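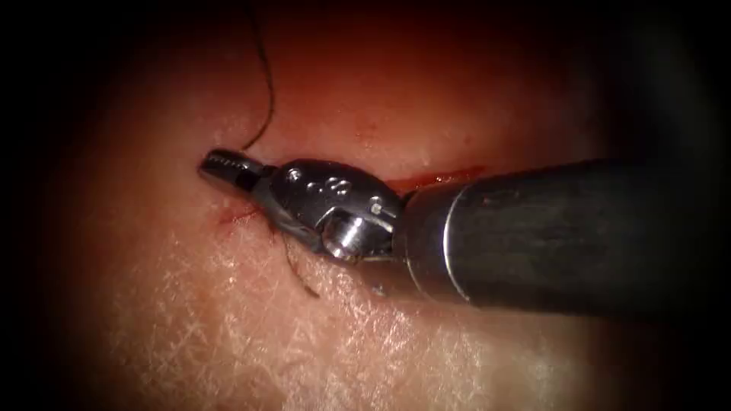 How do you get a wrist that small to move without putting a motor in it?

With cables. The motors sit at the back end of the arm, and thin steel cable runs down the inside of the shaft to the jaws. Pull one side, let out the other, and the wrist turns.

Slide 2. Who we are
Hala Aoun and me, Ayman Qaisi. We share a bench at Skukness, a workshop in an old print shop. Our arm is called Elomero. It is a hobby build. It has never touched anything except practice pads and chicken skin, and it won't.

Slide 3. The instrument
Point out the parts: shaft, wrist, pivot pin, jaws with fine serrations. Say that the wrist on the slide is polished metal and ours is printed nylon with a brass pin. Pass ours around. Ask people not to pull on the cables.

Slide 4. Cables
First version stretched. After 1000 cycles the jaws no longer closed all the way. We went to a thicker cable and bigger pulleys. Bench version is now at 9 mm across, wider than we wanted.

Slide 5. Thread
Suture is hard to hold. Smooth jaws let it slip. Hala filed grooves by hand and that helped more than a stronger motor did. Show the two jaw sets side by side on the table.

Slide 6. Cost
Parts came to almost 62 dollars per wrist, motors not included. Control board was left over from the Asavside plotter.

Slide 7. What's left
Backlash in the second joint. Homing after a power cut. No force sensing yet, so you drive it by eye. Hala wants to try that part in August.

Take questions. Demo arm stays on until 9.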